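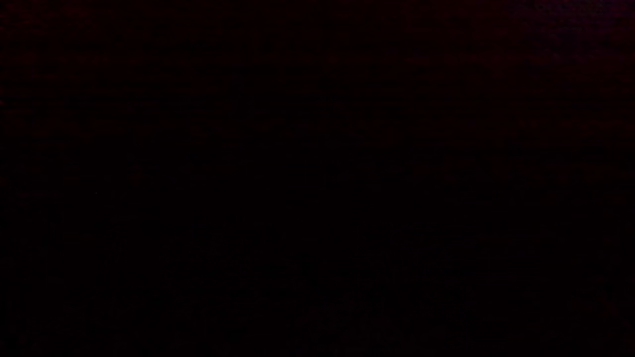 *Last changed: April, on a Saturday*

**Wanberg ware** is a type of salt-glazed stoneware made in and near the river town of Wanberg. The earliest known pieces come from waste heaps beside the old Flidgate kilns, and the craft is first mentioned in a town toll roll of 1519. Production ended in 1931, when the last kiln on the Harms side of the river was let go out.

## Clay and firing

The potters dug a gray, fine-grained clay from shallow pits at Drendotska, upstream of the town. It was left in open heaps over the winter and then trodden with sand. Most shapes were thrown on a kick wheel. Handles were pulled by hand and pressed on with the thumb, and the thumbprint at the lower joint is often used to tell Wanberg jugs from those of neighboring towns.

Kilns were long, low and built into the riverbank. Salt was thrown in through holes in the roof near the end of the firing. The result is a thin, pitted glaze, gray to light brown, sometimes with a darker patch on the side that faced the fire. Cobalt decoration is found only on later pieces.

## Forms

Jugs and storage jars make up most of what survives. The Flidgate heaps also contained:

- small cups with a pinched foot
- ointment pots
- lids with a flat knob
- kiln props, many with glaze runs

Plates are rare. Butter crocks with two lug handles became the main product in the final decades of the trade, and they are still fairly easy to find at country sales.

## Excavation

The Flidgate site was dug when a new river wall was planned. The team recorded 51 whole or nearly whole vessels and more than 1500 sherds. Two kiln floors lay one above the other, the lower one badly cracked. No coins were found, so the lower floor is dated by the shape of the rims alone, and the date is disputed. Some writers place it well before the toll roll.

## Marks

Early pieces are unmarked. Later jars may have a stamped W inside a circle, on the shoulder or under the handle. A similar stamp was used at Harms, with the letter set slightly lower, and worn examples of the two are hard to separate.

## See also

- Harms tile works
- Drendotska clay pits
- Salt glaze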